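Week 6 handout, Automation at Work. Notes by Padmavathi Sundaram, read before seminar

Case: Clomness, furnished-apartment turnover. Between tenants somebody tidies, checks the inventory, puts things back. At Clomness that's 13 people on days. Now the firm is trying the Risar arm robot, rehearsed in simulated rooms first.

## 1. What the job was

- walk the room, list in hand
- statues, books, papers: back where they belong
- drawers shut, surfaces clear
- note damage, call it in

Pay was per room. Quick people liked that, careful people didn't.

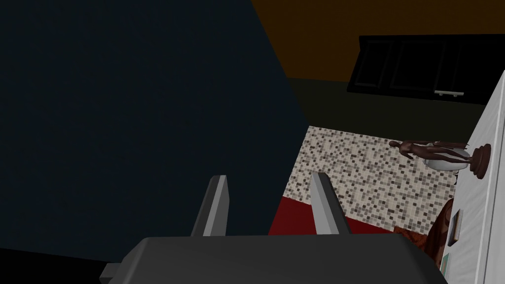 Most of the skill was never written down. Jarmo Karppinen (shift lead, talked to us in July) said new hires took weeks to learn what "tidy" meant. The written list had 426 lines and still missed it.

## 2. What changes

- less lifting and bending, more watching a screen
- staff now write the rules: which thing, which shelf, how close to the edge
- rehearsal runs get reviewed by hand. 2762 so far, all by the same crew, on top of there normal rooms
- who gets blamed for a broken statue? Contract doesnt say

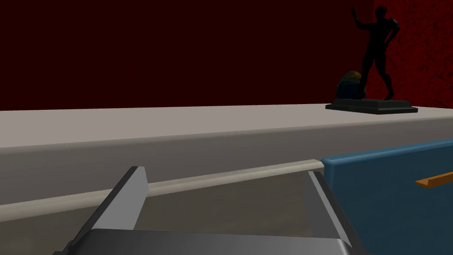
## 3. For discussion

1. Is reviewing runs skilled work? Should it pay more than a room?
2. Karppinen wants a stop button any worker can use, no questions after. Arguments against?
3. Compare w/ Karkum warehouse (last week). Who got asked before the change, who got told?

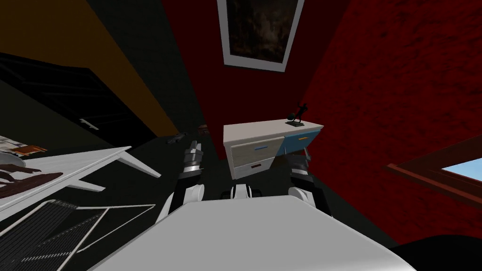 Fig. 3. Simulated room, both arms forward, dresser ahead.

Bring one page, handwritten ok.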